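Reality House Set – Pre-Record Safety Check
Tallville stage, September 12, 2024
Inspected by: Gleice Guerra. Production contact: Edivaldo Pimentel.

1. Exits and routes
Both contestant exits open from inside. PASS
Comment: Confession room door sticks at the top hinge. Plane it before the live eviction.

2. Rigging
Safety bonds on all lamps over the living area. PASS
Load sheet for the Irent truss on site. PASS
Comment: Sheet is unsigned – Pimentel to sign.

3. Electrical
Portable units tagged. FAIL
Comment: 4 kitchen lamps have expired tags. Pulled from use until retested.

4. Challenge props
Genusel turntable guard fitted. PASS
Emergency stop reached from the host position. PASS
Comment: Stop tested 2 times under load. No fault. Host has changed since the rehearsal and needs the briefing again.

5. Audience seating
Limit posted: 104. PASS
Aisle lights working. FAIL
Comment: Left aisle dark from row 4 up. Meireles has the spare drivers. No audience on that side until fixed.

6. Sound
Playback in the nomination room held under 70 dB. PASS
Comment: Contestants' packs get warm during long takes. Swap at each break and log it.

7. Floor marks
No lifted tape ends on walking routes; one strip frayed along an edge. PASS
Comment: Re-check after the floor is mopped.

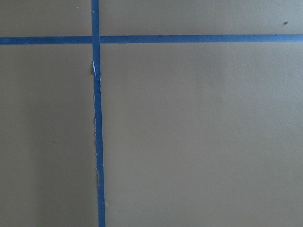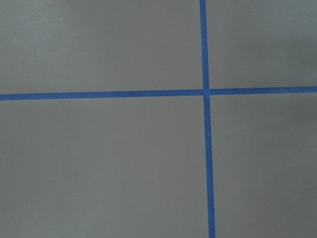 Blue tape crosses.

Reading time: 1 min

Open items are 2, 3 and 5. Item 5 holds the audience call; the others hold the record. Send closed items to Guerra by email – verbal sign-off is not accepted.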